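3.2 Surface wear and the reporting of container condition

Painted steel bins are among the longest-lived items in any goods-handling business, and among the least documented. Racking is inspected, vehicles are logged and lifting gear carries a tag, but an open bin is usually bought, filled, emptied and moved until someone decides it should be replaced. The present section sets out how condition was recorded at the two participating depots, Nirnholm and Skullport, and how the written records compare with the judgments of the staff who work with the bins each day.

Both depots used the condition sheet drafted by Shek for the Arkach storage group in the June before the study began. The sheet asks for a grade on each inner wall, the floor and the outer faces, and leaves a free-text line for remarks. Grades run from 1 (paint whole, no marks) to 6 (bare metal over most of the surface, or any hole). Grades 2 and 3 cover scratching that has not broken through the coating, and the boundary between them proved the most disputed point in the scheme. Staff at Nirnholm tended to treat any visible scratch as grade 3, while their colleagues at Skullport reserved that grade for marks that could be felt with a fingernail.

Patchy paint raised a different difficulty. On a grey bin, a worn area may appear lighter or darker than the sound paint beside it, depending on the undercoat, the lighting and whatever has been stored there. Several assessors entered such areas as stains, others as wear, and a few as both. The sheet made no provision for the distinction, and the free-text line was left blank in most cases (Figure 4).

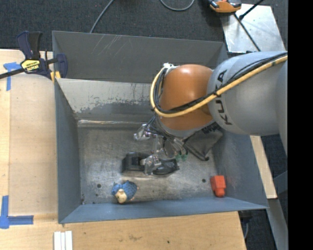

Figure 4. Open grey metal bin, with pale scratches on the upper outer panel and worn paint on the inner back wall.

The effect of these differences on the totals was modest but consistent. Of the 120 bins graded twice, once by each depot, most received the same overall grade or grades one step apart. Disagreement was concentrated on the inner walls, where dark or uneven areas were common, and was rare on the floor, where assessors appear to have applied a simpler test of whether the surface would still sweep clean. The outer faces fell between the two.

Staff interviews suggest that the written grade carries little weight in the decision to retire a bin. At Skullport, the supervisor described relying on the rim and the corners, neither of which has its own line on the sheet. At Nirnholm, bins were more often withdrawn following a complaint from a customer than on the strength of an inspection. In neither depot could a bin be traced from its purchase to its disposal, although the purchasing ledger listed about 2,000 units over the life of the current contract.

A further matter concerns colour. The older stock was supplied in a blue-grey finish under the trade name Âu, and later orders in a plain grey. Assessors graded the older finish more harshly, and some said in interview that they thought of it as the old paint regardless of its state. Where colour stands in for age in this way, a condition grade may come to measure the assessor's expectations as much as the surface. The pattern held at both depots and among both new and experienced staff.

Two changes to the sheet follow from these findings. Staining and loss of paint should be entered on separate lines, each with a short written definition, and the rim and corners should be graded in their own right. The revised sheet was circulated to both depots on Thursday, August 25, 2022, and the grades obtained with it are reported in section 3.3.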